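Chapter 6
Handling Soft Goods: Rules for Grippers in the Home 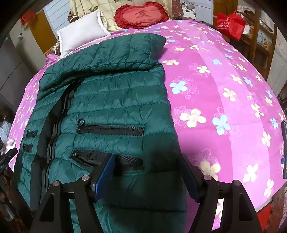

Flellach Tạ

6.1 Scope of this chapter

The earlier chapters dealt with rigid parts in a fixed cell. A rigid part has one shape, and the rules for gripping it can be written as a force, a position and a tolerance. A padded garment has no fixed shape. A quilted jacket spread on a bed may have its collar folded over and a pocket partly open, and each of these changes what the fingers meet when they close.

This chapter sets out working rules for two-finger grippers used on clothing and bedding in ordinary rooms. It covers hand-held tools, where a person supplies the motion, and arm-mounted tools, where a controller does. Unless a clause says otherwise, it applies to both.

6.2 Terms

Contact pad: the part of a finger intended to touch the goods.

Hard feature: any zip, pull, button, stud or buckle attached to a soft item.

Work surface: the surface on which the item rests. A made bed is a work surface for the purposes of this chapter, and so is the bedding on it.

Trial: one approach, one closure and one release, whether or not the item is lifted.

6.3 General requirements

Only the contact pads shall touch the item. Where a finger is built as an open frame, the operator shall check that cords, loops and zip pulls cannot enter the openings during closure. A pull with a loop is the usual cause of snagging and should be laid flat before the trial begins.

The fingers shall not close on a hard feature unless the task calls for it. Opening or closing a zip is a separate task and is treated in Chapter 7.

Closing force shall be set for the weakest layer likely to be caught. On a jacket this is often the pocket lining and seldom the shell. The Danano workshop code, used for the exercises in this book, allows up to 200 closures on one garment before the stitching must be inspected by hand.

6.4 The surroundings

A home is not cleared in the way a cell is cleared. Pillows, cushions and folded quilts may remain on the bed, provided that they lie outside the path of the tool and are entered in the trial record. Small devices should be moved well away from the edge of the bed. Patterned sheets are permitted. They make the edge of a garment harder for some vision systems to find, and a method tested only on plain sheets shall be reported as such – the Plulto grading scheme treats the two cases separately.

6.5 Records

For each trial the record shall state the item, its starting arrangement, the pad material and the result. "Failed" is not a sufficient entry. The operator shall write whether the item slipped, snagged, was missed or was gripped together with the work surface. The last case is common with thin sheets and is easily recorded as a success by mistake.

Section 6.6 works through a sleeve fold using these rules.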